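Minutes of the meeting of the Rallis play and sorting room group, 6th April

Place: Rallis, the room on the ground floor, Clorbridge side
Start: 13 minutes after four
Minutes written by: the secretary of the group

**1. Minutes of the last meeting**

The minutes were read and accepted with one change. In point 4 it was written that the shelf by the window is for books. It must say that the shelf is for books and puzzles. The change was made on the paper copy.

**2. Toys and fabrics that come back from the families**

The group talked for a long time about the returns. The list of the lending service now has 383 entries, and this is more than the room can hold if everything comes back in the same week. The returns arrive mixed. Small toys are put in the same bag with blankets and towels, and then they are difficult to find again.

It was proposed to ask the families to return fabrics and toys in two separate bags. One member was against this. She said that families with small children have enough to do, and that the sorting is our work. After the discussion it was decided to ask for two bags in a friendly way, and to accept one bag without any comment.

It was also decided that the returns are sorted before they go on the shelves. In the past some bags were placed directly on the shelf in order to save time, and the next family received a towel together with a puzzle.

**3. The basket and the boxes**

The wire-mesh basket stays as the place for mixed things. The members like that the contents show through the mesh at the bottom, and so the small things that fall down under the fabrics can still be noticed. A deeper plastic tub from Enusach was suggested as a replacement. The offer was read, but the group did not want to buy it.

The wooden boxes with the round holes stay next to the basket, on the right side. There was a question if the colored paper on top of the boxes is clear enough. Two members find it clear. One member would like to have words also, because new helpers do not know what the colors mean. It was agreed that a small card with the explanation is fixed on the inside of the door. The paper panels themselves stay without writing.

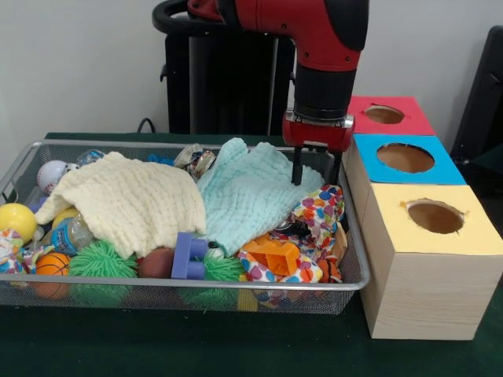 **Should the blankets and towels be taken out of the basket before the small toys?**

Fabrics come out first and are folded on the free part of the table, and after this the small toys are sorted.

This order was written in the old instructions too, but the page is lost. It will be written again and put together with the card on the door.

**4. Washing**

All fabrics are washed before they are lent again, also when they look clean. The washing temperature for the towels is 40 degrees. For the knitted blankets the label must be read each time, because they are from different makers and some of them become smaller in the machine. The group noted that this happened with two blankets during the winter.

Waffle blankets and towels with a crinkled weave are not ironed. They are dried flat on the rack and turned one time. A request to buy a second rack was accepted, if it can be folded and stored behind the door.

The new washing powder from Orkix was discussed shortly. Some members find that the smell is too strong for baby things. The open package will be used for the cleaning cloths, and for the fabrics we go back to the powder without perfume.

**5. Balls and small parts**

Balls roll off the table and are found under the cupboard. It was decided that all balls have one place together, and hard balls, for example baseballs, are not lent to families with children under three years. This must be marked in the list.

Small rubber pieces and clear plastic parts are often separated from the toy they belong to. They should not be thrown away on the same day. They are kept in an envelope until the end of April. When a toy comes back and a part is missing, the envelope is looked through first.

**6. The table**

The dark green tabletop is easy to clean but it shows dust. It will be wiped with a damp cloth after every sorting. Coffee cups are not put on it. This was already decided one time before, and the secretary was asked to write it again.

**7. Opening hours**

There was a wish from Clorbridge to open the room also on one evening. The group is in principle for it, but there are not enough people to do the sorting on the same evening. The question is moved to the next meeting. Until then the members will think about which evening is possible for them.

**8. Other points**

- The lamp over the door makes a noise. It will be reported to the house.
- 13 puzzles were checked and all of them are complete. They can go back on the shelf.
- The key of the cupboard has to hang on the hook again after use.
- The text for the families about the two bags will be sent to all members for reading before it is printed.

**Tasks until the next meeting**

- Card with the colors and the order of sorting: secretary
- Second drying rack: the member for purchases
- Mark the hard balls in the list: the member for the list
- Text for the families: to be written together after the next sorting

The next meeting is in the same room. The date will be sent with these minutes.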